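Last touched December 24, 2025, mostly to fix the column names I'd muddled in June.

# pramlow-letters

Hello! This is my little pile of transcribed letters to the editor, all taken from the Pramlow parish newsletter, which came out in fits and starts for a good many years and then stopped. I've typed them up by hand (yes, by hand, my scanner gave up on the second box) and put them in one tidy-ish CSV so that other people can read them, search them or do sums on them if that's their thing.

There are 2000 letters in the main file. I started because my aunt kept quoting one about the bus shelter and I wanted to see whether it said what she claimed. It didn't, quite, but by then I was hooked.

## What's in the folder

- `letters.csv` – the main file, one letter per row
- `writers.csv` – pen names only, with a count of letters for each
- `spellings.txt` – odd spellings I left alone on purpose
- `missing.md` – the issues I still haven't found

The columns in `letters.csv` are `id`, `issue`, `pen_name`, `topic`, `text` and `notes`. `topic` is my own guess and you should feel free to ignore it. I had 73 topics at one point, which was silly, and I've squashed them down to 14. "Drains" and "Flooding" are still separate and I will not be taking questions on that.

## How I typed them up

I worked from paper copies in two lots. The first lot came from Chun-hung Yau, who had kept nearly every issue in a wardrobe and very kindly let me borrow them a carrier bag at a time. The second lot came out of the Jayawardena boxes, which cover the Tornville end of the parish and are in much worse shape – lots of folded corners, and a fair bit of tea.

I kept the line breaks out and the spelling mistakes in. Where I couldn't read a word I put `[?]`, and where I could half read it I put my best go followed by `[?]`. If a letter ran over two issues I joined it up and gave it the number of the first one. Capital letters are as printed, so if somebody is SHOUTING about hedges, that's them and not me. 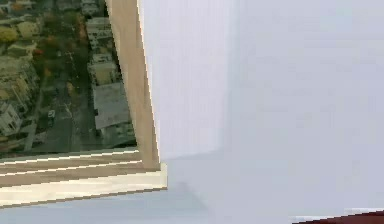

*4 min read*

Real names are gone from the main file. Plenty of people signed in full, and some of them still live round here, so I swapped every surname for a pen name and kept it the same all the way through. "Mrs Thimble" is always the same person, and she's well worth following, by the way! She wrote 61 letters and changed her mind about the one-way system at least twice. House names and phone numbers have been taken out too and show up as `[removed]`.

## Things that will trip you up

The dates are a mess. The newsletter numbered its issues properly to begin with, then skipped a few, then used the same number twice. I've stuck with the printed number in `issue` and added an `a` or `b` where there were two. Please don't sort by it and expect a neat run of time.

The file is saved as UTF-8 with commas, and the letters themselves are full of commas, so everything in `text` is in double quotes. I use a small free-standing editor called Zundex and it opens fine there. Some spreadsheet programs turn issue numbers into dates, so import that column as text.

One more – the editor clearly trimmed letters before printing. A few end very suddenly, and I've marked the ones I'm suspicious of with `short?` in `notes`.

## Using it

Do what you like with it as long as you don't try to work out who anybody was. If you make something, a link back would be lovely. If you spot a typo, open an issue with the `id` and what you think it should say, and I'll check it against the paper when I next have the right bag in the house.

## Still to do

- find the missing issues (see `missing.md`)
- second read-through of the Tornville letters
- decide what to do with the poems, which are currently in a shoebox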